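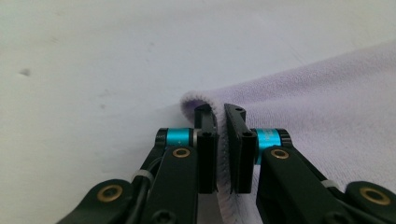

Why do folding robots pick up a towel by the hem?

Because the hem is the one part of a towel that tells you where the rest of it is. Grab the middle of a soft cloth and you get a tent, with four corners hanging wherever they please. Take hold of the hem and you can slide along it until you come to a corner, and once you have a corner the fold is nearly done. Robots have the same trouble we do, only more so.

I have been writing these laundry tips for a good long while, and I never expected to get one from a robotics paper. But a reader sent me a report from the folding project at Drevham, and I sat down with it and a pot of coffee and read the whole thing (skipping the math, I admit). The question the researchers asked was a homely one. When a machine is learning to fold from people's demonstrations, does it matter where the people take hold of the cloth?

They used hand-held grippers, so a person does the folding but with a machine's two fingers in place of their own ten. One set of demonstrations had people grab the cloth wherever it was handy. The other set had them find the hem first, close the fingers on it, and only then lift. There were 100 demonstrations in each set, all on towels and small fleecy cloths, and a robot was trained on each set separately and then given 20 cloths it had not handled before.

The robot that learned from hem grabs folded 17 of them neatly enough to pass. The other one managed 9. I am no scientist, and the authors are careful to say that 20 cloths is a small test and that they only tried one kind of table. Still, that is a big enough gap to make me look at my own hands on laundry day!

So I tried it at home, and these are the bits that carried over.

Start with the edge you can reach, even if it is the wrong one. The report says the slow part for everybody was hunting for the "right" corner. Any hem will lead you to a corner if you follow it along.

Pinch flat. Fleece and terry are thick and bouncy, and a fat pinch takes in two layers before you know it. The demonstrators were asked to slide one finger under the hem and keep the other on top, so that a single layer sat between them. I do this now with bath towels and the stack comes out squarer.

Lift a little, then stop. They had people pause with the cloth up to 2 inches off the table and let it hang before carrying it across. I had always swung the thing over in one go and then spent my time smoothing out the ripples. The pause feels silly for the first few towels and then you forget you are doing it.

Clear the table first. My kitchen table at Bruvstead has been home to a fruit bowl for years, and I fold around it like everyone folds around something. Moving it to the counter gave me room to lay a bath towel out whole.

Fuzzy cloths want a second pat. The nap grabs at itself, and a folded edge likes to curl back up. Press along the crease with the side of your hand, from the middle out to each end.

One thing did not carry over, at least for me. The report suggests turning every cloth so the hem faces you before you begin. With a basket for a family that just adds a step, and I gave it up before the hand towels were done — you may have more patience than I do.

A few of you wrote in June asking about fitted sheets. The Drevham people did not test them, and neither the report nor I have anything wise to offer there. I still use the old Frandsen method from my sheets page, tucking one corner inside the other, and it still works about as well as it ever did. If you have a better way, do send it in and I will give it a try on the Raston flannel ones, which fight back the hardest.

Page last updated August 17, 2024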